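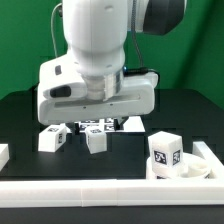
Figure 1. White gripper housing with two black fingers, open.

Celiston: a batch renaming tool with a proper undo
Second-year software project report, Navetti College

Summary

Celiston is a small desktop program that renames lots of files at once and can put every one of them back the way it was. It has a preview list, a simple rule language (we called it Eltum) and a history that survives closing the program. We built it over one term and finished in May. It handles everything in our original plan except network drives, and I'm really pleased with how quick it feels to use.

Why renaming?

I had a folder of 400 scanned lecture notes with names like scan0017(2).pdf and wanted them sorted by module and week. The renaming tools I tried could all do the job, but I got the pattern wrong on my first go and ended up with files I couldn't match to the originals any more. So undo came first and everything else was built round it, including the bits you see on the screen.

How it works

The window is split in two. Old names are on the left, new names on the right, and the right-hand side changes as you type a rule. Names that would clash with each other go red, and the Rename button stays grey until the clashes are sorted out.

A rule in Eltum is a line of text with placeholders in square brackets. Typing [folder]_[count:3] gives the name of the folder, an underscore and a counter padded to three digits. We ended up with seven placeholders:

name (the old name without its extension)
ext
folder
count
date (when the file was last changed)
size
part (a piece of the old name, picked out by its position)

"Part" was the last to go in and it's my favourite! If your files are called Smithfield-Report-Draft you can write [part:2]-[part:1] and swap the words round with no regular expressions at all. Splitting happens on spaces, hyphens and underscores. Full stops don't count, which took us a while to agree on (version numbers like 2.1 kept getting chopped in half).

The undo history

Before any file is touched, Celiston writes the whole list of old and new names to a journal file. Each line is then marked as done once its rename has gone through. If the program is killed halfway, the next start finds the unfinished journal and asks whether to carry on or go back.

Going back is harder than it sounds. Say you've renamed A to B and B to A in one batch. You can't do either first without treading on the other, so we move both to temporary names and then on to their final ones, and undo takes the same route in reverse. My first version only used temporary names when it spotted a swap, and it missed longer loops where three files passed their names round in a ring. Now the program works out all the chains before it starts. This was the most enjoyable part of the whole project and I filled half a notebook with arrows.

Testing

We made a set of awkward test folders and named it Kurian. It holds names with accents, names that differ only in capital letters, names starting with a full stop, read-only files and a very deep nest of folders with long names. Every build was run against a fresh copy of Kurian, then undone, then compared with the untouched copy.

Capital letters caused the worst bug. On Windows, changing notes.txt to Notes.txt was flagged as a clash of the file with itself, and the button stayed grey. The check now ignores a file's own old name.

We also asked five students from another course to tidy a messy folder using only the help page. All of them managed it, although three missed the preview of the counter because it sat below the rule box in small grey text. It's now beside the box in the same size as everything else. One person asked for a "save this rule" button, so we added that too.

What didn't get done

Network drives are blocked for now. Renames there can fail partway in ways the journal doesn't understand, and I didn't want to ship an undo that might not undo. The history also can't follow files that have been moved to another folder after renaming. It tells you which ones are missing and restores the rest.

Next steps

I'd like to store a short fingerprint of each file in the journal so moved files can be found again. A command-line version would be great as well, as the renaming code is already separate from the window. The placeholder for photo dates (when the picture was taken, as opposed to when the file was saved) is half written and sits in its own branch, with its tests still failing on files that have no date stored at all.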